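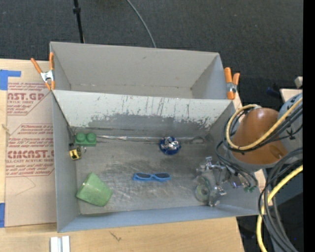 What is a divided tote?

It's an open-topped storage bin split by a wall or panel into two or more sections, so you can keep one kind of thing away from another without needing a second container.

Divided tote
By Maëlle Nguyen
29 Apr 2024

We use cookies to remember your reading preferences. Manage settings or carry on reading.

A divided tote (you'll also hear partitioned bin, split bin, or where I grew up just "the two-sider") is a container with no lid and at least one inner wall. I've been writing the storage entries for the Kerndale household encyclopedia for a while now, and this is the one I kept putting off, mostly because I own far too many of them and knew I'd go on a bit. So, fair warning!

Names

"Tote" usually means something you can carry, and "bin" usually means something that stays put, but people swap the words all the time and I do too. In workshops the sections are called bays or compartments. Shufen Shao, who edited the first version of this entry, preferred "pocket," which I think is sweet but a little confusing once you get to bins that also have real pockets sewn or riveted on the side.

Types of divider

Fixed dividers are molded or fastened in and don't come out. They're sturdy and they never go missing, but you're stuck with whatever sizes the maker picked. Removable dividers slide into grooves (handy, although the grooves collect crumbs and sawdust like you wouldn't believe). Then there are improvised dividers, where somebody cuts a panel to fit an ordinary bin and holds it there with tape, bolts or clamps.

A divider can stand straight up or lean. A sloping one gives you a section that's wider at the top than at the bottom, or the other way around, depending which side you're on. I like a slope for small stuff, as your hand can follow it down to the floor of the bin and you're not scrabbling in a square corner. The trade-off is a seam along the bottom where thin things love to settle. Coins, washers, flat little strips of metal, they all end up down there. Run a plastic ruler along it now and then.

Clamps

Spring clamps are the usual choice for an improvised divider. They go on with one hand, they come off again just as fast, and the ones with soft colored tips are easy to spot on a gray rim. Put them at the corners where the panel meets the side walls. I used to put mine in the middle of the panel and it swiveled every time I leaned on it. Peiyu Qian's first edition of the Timden Home Workshop Handbook suggests 3 clamps for a wide bin, but I get by fine with 2.

Wear

Bins that hold hard little objects get scuffed, and the floor goes first. You'll see pale scrapes and dull smudges wherever things get dragged, and on a painted or coated panel the finish can flake off in ragged patches, usually low down. None of this matters much for tools or toy blocks. For food or clean fabric I'd retire the bin or line it.

To clean one, tip everything out, brush the corners, then use warm water with a drop of dish soap. Skip the scouring pad on coated surfaces (I learned that one the hard way, and my nice smooth panel has been shedding ever since).

Use at home

The junk bin is the classic. One side for odds and ends that haven't been sorted, the other kept free so you have somewhere to put things as you go. A toy brick, a tape measure, a bent bit of metal you can't identify but don't dare throw out: all of it goes in the first side, and you move pieces across as you decide. My own rule is that anything I can't name after three tries goes to Kamarul Ngau next door, who keeps nine jars of mystery hardware and seems delighted every time.

Size matters less than depth, in my experience. If you have to lean in past the elbow to reach the floor, small things should live somewhere else.

See also: Drawer organizer; Parts tray; Spring clamp; Tool chest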